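Small claims court, my side of it

May 28, 2023
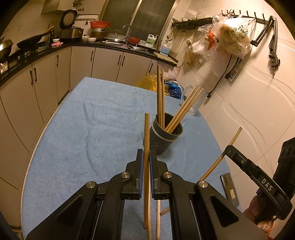
I filed in small claims last month over a deposit I paid to a contractor, and a few people asked how it went, so I'm writing it down. I'm not a lawyer. Rules differ from state to state and even between counties, so check with your own clerk.

The contractor was a company called Prodcombe. I paid them a deposit for bathroom work and they never started. I called, then emailed, then sent a letter asking for the money back within two weeks. The letter mattered more than I expected. The judge asked for it before anything else.

Filing was easy. The form was three pages and most of it was names and addresses. I got one thing wrong, which was the name of the business. The name on their trucks is Prodcombe, but the company is registered as Malý Home Services. The clerk caught it and told me to look it up on the state website and put both names down. If she hadn't, I might have ended up with a judgment I couldn't collect.

Service was the slow part. Certified mail came back unsigned, so I had to pay a process server. That took another eight days. You can ask for the fee to be added to what you're owed, so keep the receipt.

For the hearing I brought two copies of everything: the estimate, the bank record, the emails in date order and the letter. My neighbor Szabolcs Borbély had been through this with a landlord and told me to write out what I wanted to say and keep it under a page. I did, and then used maybe half of it. The judge mostly asked questions. The other side sent a manager who said materials had been ordered but had no invoices with him.

The whole hearing took less time than finding parking. I was awarded the deposit and the filing costs, but not the six hours of pay I lost, which the judge said she couldn't include.

The decision came by mail. They have until the middle of June to pay or appeal. If they do neither, the next step is a form asking the court to order them to list their bank accounts and property. I picked up a blank one on my way out.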